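Category: Laundry & Linen > Baskets > Help

Perforated Laundry Baskets: Frequently Asked Questions

Page maintained by Selma Ionescu, product support, Zelline.

What is the capacity of the large basket?
The large Nendomero basket takes 3 kg of dry clothing, loosely placed. Pressing clothes down to fit more in blocks the side openings and leaves creases that are hard to iron out. Split larger loads between two baskets.

Can the basket be used on carpet?
Yes. The base has no feet and does not mark short-pile or striped loop carpet. Do not leave a basket of wet laundry on carpet. Water drains through the side openings as well as the base, and a damp patch under a basket can take a full day to dry.
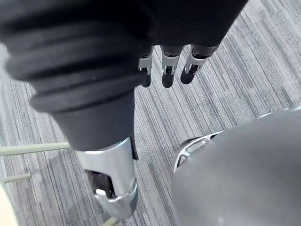 On hard floors, wipe the base before sliding the basket. Grit caught underneath will scratch wood-look planks and soft vinyl.

How high should the basket stand during sorting?
Seat height suits most adults. A work surface 73 cm high is better for folding, but for sorting it puts the rim too close to the chest. A dining chair with a flat seat is adequate if the base of the basket rests fully on it. Folding stools are not recommended.
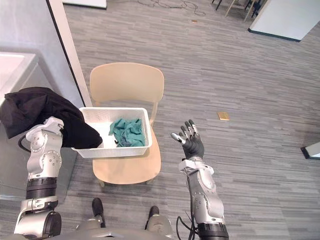 Basket on a chair seat, teal cloth inside.

Should dark and colored items be kept apart?
Before washing, yes. Black cotton releases dye for the first few washes, and a damp black garment left against a lighter one can transfer color overnight. After drying, the two can share a basket. Keep each color on its own side so that the contents can be put away without sorting again.

Is the basket suitable for a bathroom?
Yes, with ventilation. Place it on a low box or shelf if the floor is often wet, and leave clear space between the basket and the toilet for cleaning. Keep cables on the floor away from the base. A second, smaller basket is useful for items that need a separate wash.

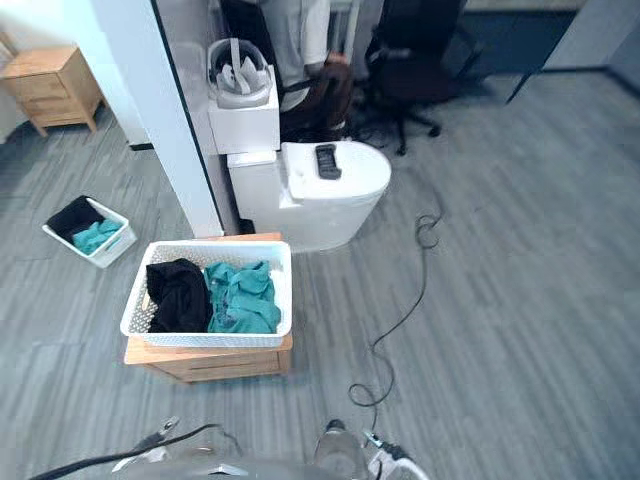 Cleaning cloths should have their own container. Residue from bathroom cleaners can bleach clothing on contact.

How is the basket cleaned?
Rinse with warm water and dish soap. Use a soft brush on the openings, working from the inside out. Do not use solvent or abrasive powder. Let the basket drain upside down before use.

Are replacement parts available?
No. The basket is molded in one piece. If the rim cracks, stop using it, as the broken edge will snag knitwear. Order code for a new large basket: 110.

Who answers questions not covered here?
Hinata Sugawara handles basket and storage inquiries. Messages received before noon on Tuesday are answered the same week.

Related items
Flelen drying rack, wall-mounted
Radonjić two-drawer storage box
Nendomero small basket
Care guide: removing dye transfer from cotton

This site uses cookies to remember your region and basket contents. Accept | Manage settings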